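Fetard folding table, white, after six weeks of use

Rating: 4 out of 5
Reviewed Friday, December 3, 2021

I bought this table for sorting and packing, not for dining, so please read my opinion with this in mind. I have a small business from home, selling used toys and some kitchen things, and until November I did everything on the floor or on my bed. My back was complaining every evening. My cousin Nazma Akanda has the same model for her sewing and she told me it is strong enough, so I ordered one also.

The price was 60 dollars and the delivery was free in my area. It came in a flat carton with two people carrying it, but I could move it alone inside the house after I removed the packing. It is heavy for one person on stairs. If you live on an upper floor, ask somebody to help you.

Assembly

There is almost nothing to assemble. You open the legs, you push the lock ring down on each side, and you turn it over. The instruction paper has only drawings and the drawings are small, but it was enough for me. One lock ring was very tight on the first day. I thought it was broken and I wrote to the seller, Clekon, and they answered in the same evening that I should push it with a slow movement and not hit it. They were right. Now it moves well, but I still think a new customer should not need to write an email for this.

The feet have plastic caps. One cap came off when I pulled the table across the room, and I put it back with a little glue. Lift the table, do not pull it.

The surface

The top is plain white and this is the reason why I chose it. I like to see everything that is on it. When I sort a delivery, there are small screws and stickers and pieces of tape, and on my old brown desk I was losing them all the time. On white they are easy to find. For taking product pictures it is also useful, because the light comes back from the surface and the toys look clean.

The bad side of white is that you see every mark. Ink from a marker stayed for several days until I tried rubbing alcohol. Coffee is no problem if you wipe it the same hour. I forgot one time until the morning and there was a light ring, which disappeared after baking soda and some patience. I did not try any strong cleaner and the seller says not to use bleach.

There is a very small texture on the top. With paper and boxes you do not feel it. If you write directly on a single sheet, the pen jumps a little, so I put a magazine under.

How much space you really have

In the product page they show the table with one laptop and one plant. Nobody works like this! For me the question was if I can keep a clean side and a dirty side at the same time. The answer is yes, if you are a little strict. I put a tray on the left for the dishes and things I want to keep, and a bin on the right, and between them everything that is waiting for a decision. This is the method of my friend Afroza Kodikara, who worked many years in a gift shop, and she says the middle must be empty before you drink tea. I do not always follow the second part.

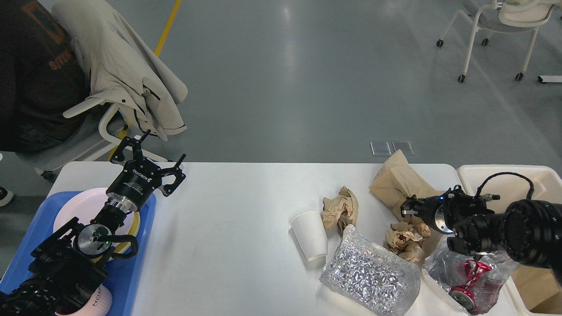
Sorting on the white table: pink plate and cup on the blue tray, paper and plastic packaging gathered on the other side, cream bin at the far right.

The paper is what takes the most place. A crumpled bag of brown paper is light but it is bigger than a plate, and when you have some of them together the middle is full very quickly. I now make them flat as soon as I decide they can be used again. The paper that is too crumpled goes to recycling. Shredded foil I keep in its clear bag, closed, because if it opens you will find silver pieces in your socks until the next season. I use it again for gift boxes. Bubble wrap I leave on the toy until I am ready to check it, especially for the toys with shiny metallic parts, which get scratches from everything.

For the tray I recommend plastic and with an edge. The table has no border at all, so a round thing can roll down, and a paper cup on its side will travel if somebody walks against the leg. I lost one glass in this way. It was my mistake, but a low edge on the back side would be a good improvement and I wrote this also to the seller.

Strength and movement

The seller gives a maximum weight of 60 kilos. I never had so much on it. The most was perhaps a big box of books together with my printer, and the top stayed straight. What you will notice is a side movement. If you lean with both hands and push, the table goes a little bit to the left and right. For packing it is not important. For a sewing machine Nazma says she put hers with the short side against the wall, and after this the vibration was acceptable for her. I would not buy it for a drill or a saw.

On a hard smooth floor it stands well. On my carpet one leg was slightly higher and I needed a piece of folded cardboard under it. The feet cannot be adjusted, and for this I take away part of the star.

The height is good for me when I stand with flat shoes, but I am not tall. My husband must bend, and he says that after 16 boxes his neck is tired. A version with two heights exists from Bretar. I saw it in a store but it costs more and the top was gray, with a line in the middle where it folds. In such a line all the dust and glitter will collect. The Fetard top is one piece and I prefer this, even if it takes more place when it is stored behind the door.

I also had for a short time a cheaper table from Sisodia. It was lighter and easier to carry, but the top became curved after I left a box on it during a weekend. I returned it. So the small difference in price is worth it in my opinion.

Things I like
The white top, easy to see small parts.
One piece, no fold line.
The legs lock well after the first days.
The seller answers emails.

Things I do not like
No adjustable feet.
No edge, things can fall.
Every ink mark is visible.
The plastic caps should be glued in the factory.

Would I buy it again? Yes, for the same use. If you need a table for eating every day with the family, I think you should look for something with more stable legs and a warmer look. For sorting, wrapping, or cleaning up after a birthday, it does the work well. I am already thinking about a second one for the garage, but first I have to make a place there.

Update after a question from another customer: yes, you can clamp a small lamp to it. The border of the top is thick enough, but put a piece of cloth between the clamp and the table, otherwise it leaves a mark. I have my lamp on the back left corner and it did not move until now.

26 people found this review helpful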